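Section 4. Setting Up the Laundry Counter
Kettle Guide to Small Laundry Spaces, revised May

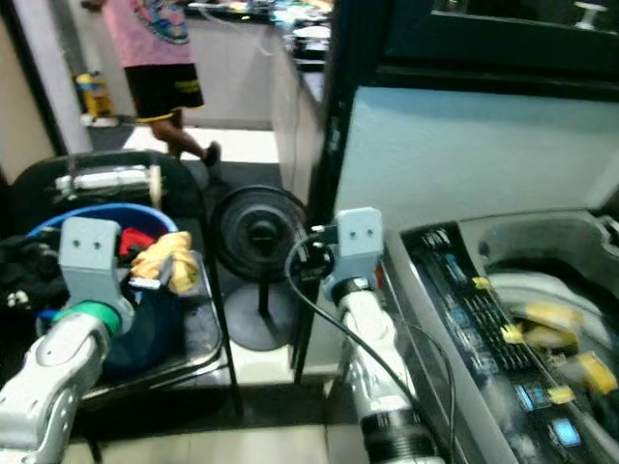
Read this section through before you move anything. Most guides promise that a narrow laundry area will run itself once you buy the right bins. I have my doubts. What follows is the order of work that held up in our own building, where the walkway past the counter is 43 inches at its widest and people use it all day.

4.1 Clear the counter

1. Take everything off the counter top, including whatever has drifted to the back.
2. Sort clothes from everything else. Do not start folding yet.
3. Wipe the top with a damp cloth and let it dry.
4. Put back only what you use on wash day.

Note: The Amalgate divider set is sold as the answer to counter clutter. In my experience it gives the clutter compartments. Try a month without it.

4.2 Deal with cords

1. Unplug anything that sits on the counter.
2. Run each cord along the back edge, against the wall.
3. Fasten it about every 12 inches. Nomow clips will do, though the adhesive ones let go on a dusty surface whatever the package says.
4. Check that no cord hangs down the front where a basket can catch it.

Caution: Never run a cord across the walkway, even for one load. Taping it down does not make it safe.

4.3 Keep the passage open

1. Walk through carrying a full basket at hip height.
2. Move anything you bump or have to step around.
3. Keep floor containers tight to the wall, lids closed.
4. Repeat the walk in the other direction.

Barrett Strickland, who wrote the first version of this guide, wanted tape lines on the floor. We tried them. People set baskets on the lines.

4.4 Folding

1. Fold at the counter, one person's clothes at a time.
2. Carry each stack away before starting the next.
3. Leave the counter clear for whoever comes after you.

Note: The Naltska folding board is rated for 2000 shirts. I can't say who counted. A clean stretch of counter works as well for T-shirts and shorts, and you don't have to find a place to store it.

For shelves above the counter, see Section 5.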